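沥水篮的一百种用法

斯泰尔特布里奇(Steltbridge)的老城区有一条下坡路,路两边多是修鞋铺和卖五金的小店。往下走到河边,有一栋两层砖楼,一楼卖厨房旧货,二楼是仓库。店名叫“吉约”(Guillot),取自上一任店主的姓。现在的店主是西尔万·卡隆(Sylvain Caron),他接手以后没有换招牌,只把门口的台阶修了一遍。

店里卖锅、盘子、擦丝器、秤、饼干模具,卖得最多的是沥水篮。铝的、搪瓷的、不锈钢的、塑料的,沿着东墙一直码到天花板。卡隆的账本上,去年卖出245只,比前年略多。买的人里有一半年纪在三十岁以下,其余多是搬家的人和开小饭馆的人。

沥水篮是厨房里结构很简单的一件东西,一个盆,上面打孔。人类用带孔的容器滤水滤渣的历史很长,考古遗址里常能见到带孔的陶片,有的用来做奶酪,有的用途至今说不清。金属的出现得晚一些,早期靠手工一个一个冲孔,所以老物件上的孔往往不太齐。懂行的买家会把篮子翻过来看背面,手工冲的孔边缘有一圈毛刺,用得久了会被磨平,机器冲的孔从一开始就是光的。

卡隆收货的标准有三条,先看底座稳不稳,再看把手铆得牢不牢,最后看孔。搪瓷的还要看孔边有没有掉瓷。搪瓷掉了以后铁胎外露,沾水就生锈,锈水会染到面条上。这样的篮子他不当厨具卖,放在门口的木箱里,便宜处理给种花的人。

种花的人买回去当花盆,孔正好排水。这种用法在斯泰尔特布里奇很常见,沿河一带的窗台上,种薄荷和种天竺葵的旧沥水篮随处可见。做法是先在里面垫一层麻布,防止土漏出来,再装土。麻布用一年左右会烂,换盆的时候一起换掉。埃马里(Emari)街上有一家面包店,店门两侧各挂着一只,里面种的是百里香,店员做佛卡夏的时候出来剪几枝。

更多的人买回去还是做饭用。煮面的人对沥水篮的要求和洗菜的人不同。煮面要快,孔大一点、多一点都好,篮身要深,一锅水倒下去不会漫出来。洗米洗豆子就得用孔小的,否则一半都从底下跑掉了。洗叶菜的篮子要宽,菜叶摊得开,水才沥得净。一个家里备两只,一只大孔一只小孔,基本够用。

椭圆形的沥水篮出现,和水槽的样子有关。圆篮放进窄水槽,两头空着,中间卡着,椭圆的能顺着水槽的长边放。两端的把手搭在槽沿上,篮子就悬在水槽里,手可以腾出来开水龙头。缺点是不好收纳,圆篮可以一只套一只,椭圆的尺寸各家不一样,常常套不进去。

材料上的争论一直有。喜欢金属的人说塑料会变色,装过番茄酱的面倒进去几次就染成橙的。喜欢塑料的人说金属太响,早上洗东西会吵醒一家人,而且塑料轻,老人拿着不累。卡隆两种都卖。他自己家里用的是一只铝的,从父母家带出来,把手换过一次,底座上有一处凹下去的地方。 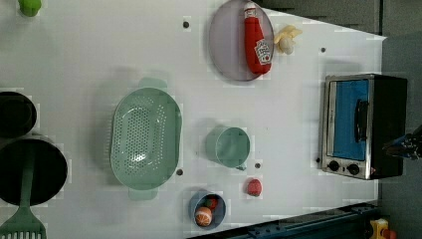
旧的沥水篮买回家,要不要先用开水煮一遍?

看材料。不锈钢和完好的搪瓷可以煮,水开以后煮10分钟就够了;塑料的不要煮,用温水加洗洁精刷净,孔里用旧牙刷逐个过一遍;铝的也可以煮,但不要往水里加小苏打,碱会让表面发黑。

清洗这件事,卡隆每天都在做。店后面有一个双槽水池,收来的货先在左边泡,再在右边刷。最麻烦的是孔里的水垢,斯泰尔特布里奇的水硬,用了几年的篮子,小孔能堵住一小半。他的办法是用白醋兑水,泡一个晚上,第二天早上拿一根竹签捅。铝制品不能这样泡,时间一长表面会出斑,只能一点一点擦。一只水垢重的篮子从收进来到摆上架,要占掉他两天。

货的来源有几处。一部分来自清空老房子的人家,整箱整箱地送来,里面什么都有。一部分来自河对岸的旧货集市,他早上六点前到,晚了好东西就被别的店主挑走。还有一部分来自倒闭的工厂。上游的普利亚尔(Plillard)厂从前专做搪瓷厨具,停产以后仓库里还剩下一批没有出厂的货,卡隆买下了其中370件,用一辆租来的货车拉了两趟。

普利亚尔的沥水篮在本地有名气,原因是用料厚。同样大小的篮子,他们的比别家重出一截,底下是三只脚,放在不平的台面上也不晃。颜色有白的、奶油色的和一种偏灰的蓝。白的产量最大,现在还很容易找到。灰蓝的只做了几年,店里偶尔有一只,摆出来当天就会被人买走。厂里最后一批产品改成了圈足,老顾客不太认,觉得倒水以后足圈里会存一圈水,要再倾一下才能倒干净。

住在附近的人有时并不来买东西,他们拿着坏了的篮子来问能不能修。把手松了可以重铆,收一点手工费。脚掉了一只,如果是焊上去的,也能补。搪瓷掉了没有办法,市面上有补瓷的涂料,可以盖住锈点,但不适合接触食物,他一般劝人拿去种花。

店里有一本给顾客翻的登记簿,最早是吉约留下的,用来记谁订了什么货。后来有人在上面写自己怎么用沥水篮,别人看见了也跟着写。现在翻开来,能看到扣在桌上防苍蝇的、装毛线的、给孩子在沙滩上筛贝壳的、倒扣在灯泡外面当灯罩的。有人写,冬天用它装刚烤好的栗子,热气从孔里散掉,壳不会返潮。也有人写,她奶奶把葡萄放在里面吊在井口上,吃的时候再拉上来。登记簿已经写满了一本,第二本写到第36页。

灯罩的做法有几个人来打听过。卡隆不反对,但提醒他们用发热小的灯泡,而且只用金属的。孔的排列会在墙上投下光点,排成星形的效果最好,排成直线的看起来像雨。他在楼梯口装了一只,是排成星形的铝篮,天黑以后从街上就能看见。

每年十二月是店里最忙的时候。来的人要买大锅和烤盘,顺手会带走一只沥水篮,因为家里要来客人,平时那只不够大。卡隆在这个月会把深口的大篮子挪到进门的位置,小的移到里面。节后总有人拿回来问能不能换一只小的,说柜子里放不下。只要没有磕碰,他都给换。

二楼的仓库目前还没有整理完。普利亚尔的那批货拆了不到一半,剩下的仍然包着原来的牛皮纸,纸上有铅笔写的尺寸。卡隆打算开春以后再拆,到时候先把灰蓝色的挑出来单放一架。有几位老顾客已经留了电话。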